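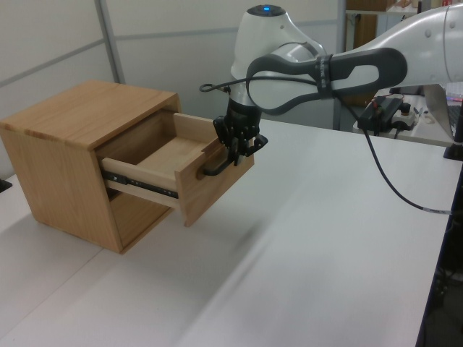 Small oak-colored cabinet with one drawer, drawer pulled partway out.

Frequently asked questions about our drawer cabinets

How far does the drawer open?
It depends on the slide. With the standard slide, a part of the drawer always stays inside the cabinet, and this part carries the weight. If you need to reach the back corners easily, please choose the full extension slide when you order.

Can I take the drawer out completely?
Yes. First empty it, then pull it to the stop. On each slide you will find a small lever. Press both levers at the same time and pull the drawer straight toward you. To put it back, place both slides in their rails and push slowly until you hear a click.

My drawer became hard to pull. What is wrong?
In most cases it is dust in the slide. Wipe the metal with a dry cloth, and do not use kitchen oil, it becomes sticky after some months. If the drawer still rubs on one side, check the screws of the slide. They can become loose in the first weeks of use.

Is the handle already mounted?
On the Prelline cabinets, yes. The Redow cabinets come with the handle in a bag inside the drawer, together with 2 screws. Tighten them by hand only.

How much weight can I put in the drawer?
The Prelline drawer holds 20 pounds. On the top you can put up to 60 pounds, if the cabinet stands on a flat surface.

How do I clean the wood?
Use a soft, slightly damp cloth and wipe along the grain. After this, dry it at once. Products with alcohol leave pale marks which we can not repair.

Can I get another handle later?
Yes, please write to our shop in Endberg and tell us the distance between the two screw holes. Orders which were made before March have the older Charvát handles, and for these we still keep spare parts.

Page updated: July 2020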